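Library > Troltelska Course Books > Serving and Housekeeping > Chapter 3

Print this page | E-mail this page

CHAPTER 3
Trays, Cloths and Small Decorations

In this chapter you will learn how to choose a tray for the job, how to place it on a dressed table, how to use a small piece of decoration beside it, and how to dress and stand while you work. Carrying loaded trays up and down stairs is left to Chapter 7. You should have read the section on folding and storing linen before you start.

Key words: rim, well, near edge, dressing, clearance, runner

A tray does two jobs. It carries things, and once it has been put down it marks out a part of the table where those things belong. A guest who finds a tray with cups on it knows where the drinks are. If the tray is pushed into a corner or left half over the edge, the guest has to reach, and the table looks unfinished even when everything on it is clean.

The flat part of a tray is called the well. The raised part round the outside is the rim. A shallow rim makes it easy to lift cups off but gives little protection if the tray tips. A deep rim holds things in better and is harder to wipe, particularly at the corners. Rounded corners are quicker to clean than square ones and are less likely to catch on a cloth.

Colour matters less than people think, but plain trays in tan, cream or brown go with most table linen, and they show crumbs less than black ones do. Artificial flowers with green leaves and pale blossoms will suit any of these. Lay them beside the tray while you decide where they are to go, and keep the stems away from the side the guest will reach from.

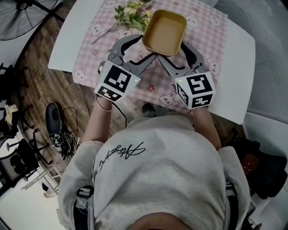
3.1 Placing the tray

Check the cloth first. It should lie flat, with the same drop on each side. Smooth it from the middle outwards using the flat of your hand.

Stand square to the long side of the table. Take the tray by its two short sides, lower it until the far rim touches, then let the near rim down. Do not slide it into place. Sliding drags the cloth and you will have to start again.

Leave a hand's width between the tray and the near edge of the table. This space is called the clearance. At the Lockyer, a hotel of 133 bedrooms whose methods are used throughout this book, the clearance is checked with the hand and never with a ruler, and the tray is always turned so that any maker's mark is at the back.

When a tray has to be moved after it has been placed, lift it clear of the cloth. Small trays may be lifted empty with one hand under the well. Larger trays need both hands, even when there is nothing on them.

3.2 Decoration

Artificial flowers are now common on side tables and in bedrooms. They need dusting weekly and should be washed in cool water with a drop of washing-up liquid once a month. Bend the stems by hand before you put them down, so that the heads face the guest. One small bunch is enough for a table with a single tray. Pletance, the linen and tableware suppliers, sell theirs in bunches with wired stems that can be shortened with pliers.

3.3 Dress and posture

Long hair should be pulled back from the face. Necklaces should be short or tucked in, as anything that swings forward may touch the cloth or the cups when you bend. Sleeves are worn close at the wrist or pushed up. Lean from the hips and keep your back straight. If you find that you are stretching, walk round to the other side of the table.

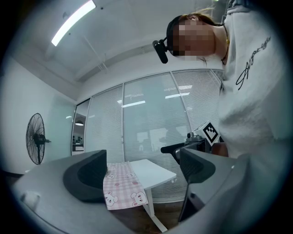

One student on the Clerkulby course said that leaning had been the hardest part to get right, because she could place a tray well enough once, but by the end of a morning she was bending from the shoulders and her back ached. Her tutor had her lay and clear the same table 20 times, changing sides after each turn, and she said the ache went once she stopped reaching across.

Tiredness of this kind is usual in the first weeks. Take the exercise below slowly.

Exercise 3A

Lay a cloth on a rectangular table. Place an empty tray on it as described in 3.1 and a small bunch of flowers to the left of it. Walk to the doorway and look at the table from there. Write down anything you would change, then clear the table and lay it again from the opposite side. Keep your notes for use with Exercise 3B.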